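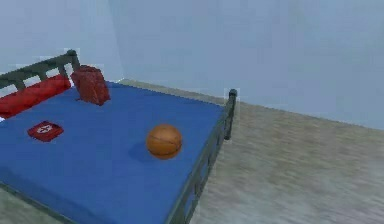
Installing the Ruchti Sediment Prefilter

The Ruchti prefilter removes sand, rust and silt from the cold water line before it reaches a Gondau softener. Choose a spot on the main line with room below the housing to lower the bowl. 

Before you begin

Shut off the main valve and open the lowest cold faucet in the house. Let the line drain.

Installation

1. Fasten the bracket to a stud with the 4 screws supplied.

2. Cut the pipe and fit the shutoff valves, one on each side of the housing.

3. Connect the housing. The arrow on the cap must point in the direction of flow.

4. Insert the Bevari cartridge, seat the O-ring in its groove and hand-tighten the bowl.

5. Open the inlet valve slowly. Check for leaks, then open the outlet valve.

6. Run a cold faucet for 7 minutes to flush the cartridge.

CAUTION: Do not use the wrench to tighten the bowl. Overtightening can crack the cap.

NOTE: The cartridge is rated for up to 500 gallons a day. Replace it sooner if flow drops at the faucet.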